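My avatar has been sitting in the same gray hoodie for three years, and last night I finally gave her a proper coat! I know, I know, big news. But it got me thinking about how much fun I've been having in Lusside lately, so I'm writing it all down before the next update changes everything again.

For anyone who hasn't been in, Lusside is a shared virtual town where you rent a plot, build whatever you like and let people wander through. I have a tiny corner plot in the Kemeys district, right by the tram stop, and I run it as a late-night listening bar. It pays for itself now (barely). I spent 2,000 credits on the lighting alone and I'd do it again, because at 11 p.m. with the rain effect on, that room just glows.

The best thing about the spring update is the new voice tool from Stuker. You record 20 short lines, wait a bit, and your host character can greet people in something very close to your own voice while you're off making dinner. Mine still says "welcome" like she's reading a parking ticket – I need to redo that one – but guests talk back to her, and I love reading the logs in the morning. 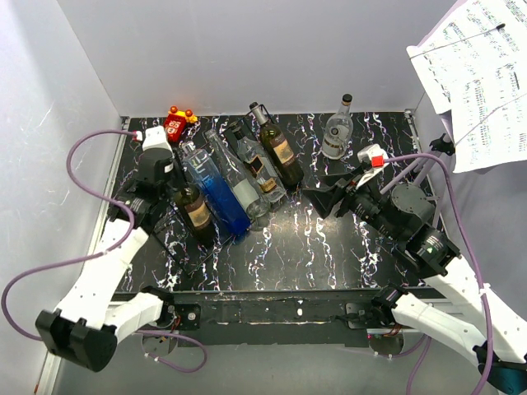 Six glass bottles, one with bright blue liquid in it.

Next up is the back bar. I've been using the free prop pack from Dultar, and it's good, but every shelf in Kemeys has the same green bottle on it, so I want to model my own set. Glass is hard! The reflections eat up your scene budget so fast, and my first try came in at 2,871 polygons for one little decanter. A neighbor showed me how to bake the highlights into the texture and now the whole shelf loads before you've crossed the room.

I still have gripes. The map search is a mess, and moving a wall by one notch takes four menus. But more than 20 people came through in May for my vinyl night, and two of them stayed until the tram stopped running. The next one is at 9 p.m. server time, and the door's on the left side of the stop – look for the purple awning.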